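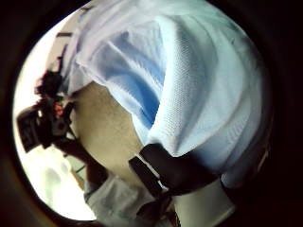 How do I get the episodes onto my own machine?
Clone the repo, run the fetch script, and point it at a disk with plenty of room. It pulls the small index first, then the episodes one folder at a time, so you can stop whenever you like and pick it up again later.

Pamlow Cloth Set, notes for users

Hi, and thanks for stopping by! Pamlow is a set of 283 short episodes of people handling cloth with a hand-held gripper: picking up, folding, smoothing, hanging over a rail, stuffing into bags. I put it together because my own policy was great with blocks and hopeless the moment anything went floppy. If yours has the same trouble, I hope this saves you a few weeks.

What's in an episode

Each folder has the wrist video, the gripper opening over time, the estimated hand path, and a one-line text label. The video is fisheye, with black corners, and I left it that way. If your training code wants flat images, there's an undistort script in tools (slow, sorry, I wrote it on a train).

Where it was gathered

Two places, Dratorberg and Ovholm. The Ovholm part is mostly folding on tables. Dratorberg is messier, with cloth right up against the lens, bright light coming in from one side, and sometimes another person in view. I kept all of that in on purpose! A model that only ever sees tidy towels on a tidy table learns tidy towels.

Splits

35 episodes are held out for testing. Please don't train on them, even "just to check". The rest is yours to cut up however you want. I shuffle by episode and never by frame, otherwise near-identical frames land on both sides and your numbers look lovely for no good reason.

Known problems

The hand path drifts when fabric fills most of the view, as there isn't much to track on plain knit. Look at the track_ok column and drop those stretches if you need clean actions. I also labeled "fold" and "tuck" a bit loosely in the early batches from April, and I've only fixed half of them.

The loader borrows its folder layout from Turcotte, so if you already read that format you can skip my code entirely.

Last updated Dec 23, 2024. Bug reports go in the issue tracker, with the episode number please.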